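Home Projects Workshop Log About Contact

Two arms, one table: term project report

Share 7 comments

Background. The project is a drink handling cell built in the shared workshop at Fadness. Two arms at one white table, each with a parallel gripper and a camera at the wrist. One arm holds the bottle, the other one does everything else. Working name is Kundia, mostly because the folder was already called that.

Budget was 800 for the term, not counting the arms, which the workshop lends out. Most of it went on mounts, cables and a power supply we ended up replacing.

What we wanted: hold a bottle steady, bring a glass to it, pour, put both back down. No hard coded positions except the home pose. Sounded small in the proposal. Was not small.

Build notes. First mount for the wrist camera was printed too thin and flexed every time the arm stopped. Second one thicker, fine. The camera cable was the bigger headache – too short and it pulls at full reach, too long and it catches on the table edge. We left a slack loop under the last link and taped the rest along the arm. Ugly but it survived.

Finger pads: started with smooth ones. Bottles slid. Switched the second arm to textured pads with a diamond pattern and the sliding mostly stopped. Pads are from Caltano, cut down by hand with a knife, so the edges arent perfectly matched. 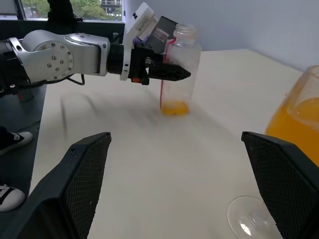 Bottle held upright by the first arm, second gripper open. Wrist camera view.

Clear plastic is hard. The depth reading goes straight through the walls and lands on the table behind, so the bottle comes out as a kind of hole with a neck. Orange juice helps becuase the color gives the detector something to lock on to, but only as high as the liquid goes. With a shallow layer left in the bottom the estimate jumps around a lot. Glasses have the same problem, wine glass bases are worst, they throw bright highlights.

Tests. We ran 20 full attempts with the final pads and logged 446 grasps over the term counting all the partial ones. Common failures:

- gripper closes too high, bottle tips
- second arm comes in too low and bumps the table
- detector picks the wrong glass

Speed stayed at the low setting for all of it. We tried faster once, spilled on the power strip, went back.

Software. Started from the Gyamfi controller, kept the motion part and threw out the vision part. Calibration between the two arms has to be redone whenever someone moves the table, and in a shared room that is a lot. Takes a while, do it before anything else.

Still to do: better lighting on the window side, a drip tray, force limit on the closing move. Code cleanup too. The wiring diagram in the appendix is from the old layout – new one goes up in June.

7 comments Share this post Print

This site uses cookies. Accept Settings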